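3.2 Collecting the bathroom demonstrations

I'll start with the part that took us longest, the bathrooms. We'd done plenty of kitchen work by then, and I went in thinking a sink is a sink. It isn't! Bathrooms are tight, your elbows have nowhere to go, and anything soft changes shape the second you pick it up. We called the set Jornska, after the street where we did our first practice runs, and the name stuck.

We went with hand-held grippers for all of it. You hold one in each hand and do the job yourself, and the jaws do what your fingers would have done. I'd tried steering the arms from a desk for an earlier project (Akolgo, which some readers will remember) and folding a face cloth that way nearly finished me off. With the grippers in your own hands you can feel when the cloth starts to slip, and you fix it before you've even thought about it. Those little fixes are what we wanted the robot to learn from.

Figure 4 comes from the Hurkilcombe house, where we recorded the cloth tasks. The fiducial markers on the cube are there so we can work out where each gripper is relative to the other – handy when both hands are busy at the same sink.
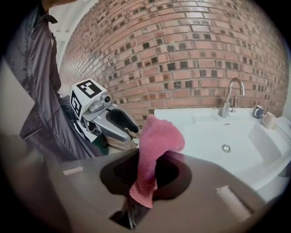
Figure 4. Pink towel held in one gripper, with the second gripper and its marker cube alongside.

Casimiro Villanueva read a draft of this section and wasn't convinced about the cloth: "You're teaching it your own habits. If you always grab a towel by the middle, the robot will never learn what to do with a corner." He also asked whether we'd mixed up the starting positions enough for it to matter.

Fair point, and it changed how we worked. From January on, we drew the first grasp out of a list before each take, so corners, edges and middles all got a turn. It was slower and I grumbled a fair bit, but I'd do it that way again. We kept 2,461 demonstrations out of 3,018 recorded. Of the ones we threw out, 114 were dropped because we lost track of the marker cubes for too long, mostly when an arm got in the way. The rest were plain fumbles, or takes where the operator forgot which task they were meant to be doing (usually me, usually late in the afternoon).

Two-handed takes were a different kind of tricky. One gripper has to hang on to the cloth while the other goes off to deal with something else, and it's very easy to let the holding hand drift while you're looking at the busy one. We asked operators to keep the holding hand as still as they comfortably could, without going stiff about it. 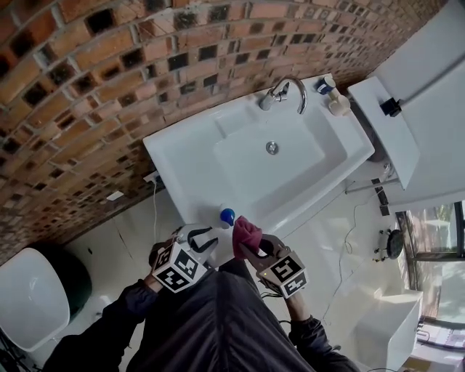 Page last modified: Friday, 4:40 pm

Figure 5. Both grippers in use at the sink, one clamping the cloth and the other reaching toward a bottle with a blue cap.

For labels we used Flendel, our own marking tool, and split every two-handed take into a holding part and a moving part for each gripper. Where both hands moved together we gave them a shared label. I was never totally happy with where one part stops and the next begins, so 2 of us marked each take separately and then compared. If our boundaries didn't line up we watched the take again together and settled on one. The training runs in Section 4 use those settled labels, and the single-hand takes go in with no splitting at all.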